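Ticket 63 - gripper width reads nonzero with fingers open / bad pose near table
Project: Takum
Component: perception, width estimator
Opened by: Seung-woo Woo
Assigned: Kenneth Drummond
Date: 30 January 2023
Status: open, workaround in place

Symptom: width estimate jumps around when the gripper is low over a plain table. Fine everywhere else. Pose tracker also drops out, 19 frames lost in the worst run. Planner then throws out the whole segment.

Tried so far
- restarted the tracker node, no change
- rolled back to the Yeon build from August, same thing
- swapped config for the one off the Ravdale bench. Worse.
- turned exposure down one step. Dropouts went from 19 to 10. Width still jumpy

Kenneth: check feature count per frame before you blame the width code. I bet both come from the same place.

Seung-woo: ok did that. Count falls to 7 on the bad ones, threshold is way above that. Grain is too faint to give corners and the bright patch in the middle washes out the rest. Finger mask also leaks into the shadow by the left finger, so the edge fit grabs the shadow insted of the pad. 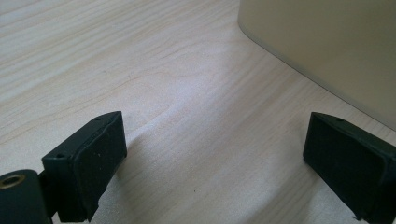
Bad segment, fingers apart, nothing held. Shadow between the fingers, cream object upper right.

Kenneth: yeah mask is too greedy. Tighten the dark cutoff and rerun just this segment. Dont touch the tracker threshold yet.

Seung-woo: rerun with tighter cutoff - width is steady now. Tracker still drops. Putting a patterned mat down for the next batch, will split the tracker part into its own ticket.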